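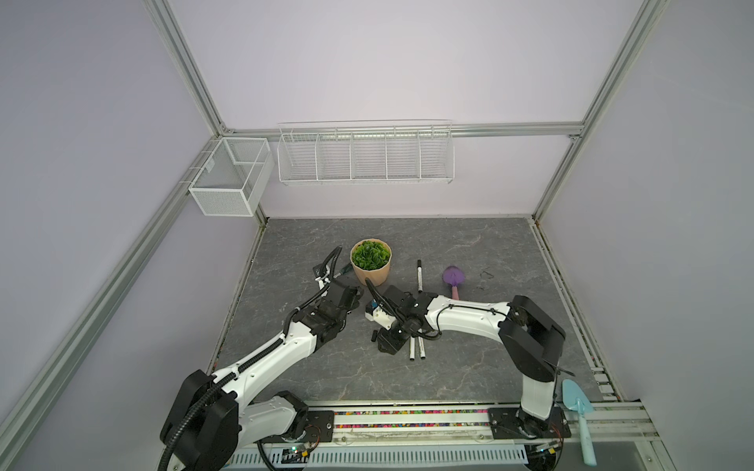

The two-arm cell, with the plant at the back and the trowels out.

Orkmont, December

We are past the halfway point of the build term, so I am writing up where the club is. The cell is finished apart from cable work. It has two arms on the front rail, panels on three sides and a top that looks like marble. The task we signed up for is called Planis. The arms have to pick up small tools and put them where they belong without knocking over a potted plant. The plant is artificial and we have only the one.

Most of December went to recording runs. The target in the rules is 500 clean runs before the regional meet. We have 163. A run counts if the tool ends up in the right place and the pot stays inside its mark. A run where a student has to reach in does not count, and we had a lot of those in the first two weeks.

The garden trowels are the easy part. The handles are thick and the gripper does not need to be very exact. The markers are fine too as long as they don't roll.

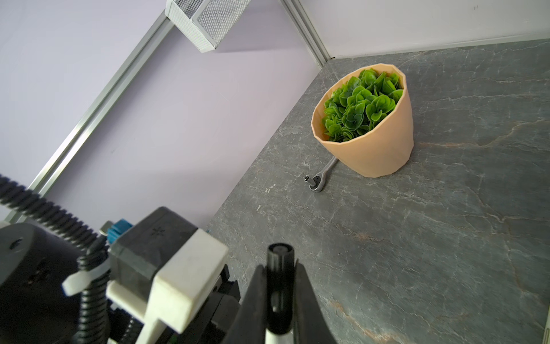 Hamada Hall, December

The ratchet wrench is the hard one. It is small, and with the handle tucked behind the base of the pot like this, one finger wants to go into the space where the pot is. We tried coming in from above and pushed the pot back. Now the plan is to grip near the round head and pull the wrench forward first, then pick it up properly. It adds time to each run but the rules have no time limit in this round.

The other job is the software. We moved from our own scripts to Clina over the fall. It saves both arms to one file, and before that we had 2 files per run and had to line them up by hand. The first version of our setup lost the last few seconds of every run. We found the setting and fixed it, and those runs were thrown out.

Costs so far are under the 2,000 dollars we were given. What is left is for spare gripper fingers and an entry fee. The cables still need to be tied down better on both bases, and that will be done before any more recording.

Practice hours stay the same after the break, 3:30 to 6:00.

Comments

rail_and_bolt
Do you move the pot between runs or is it always in the back? We trained with ours in one spot and it failed as soon as a judge moved it.

Reply from the author
We move it a few inches every ten runs. Probably should be more often.

mp_orkmont
My daughter is in the club and talks about the wrench at dinner. Good luck at the meet.

gearbox44
Try foam tape on the fingers for the wrench. Worked for us on sockets.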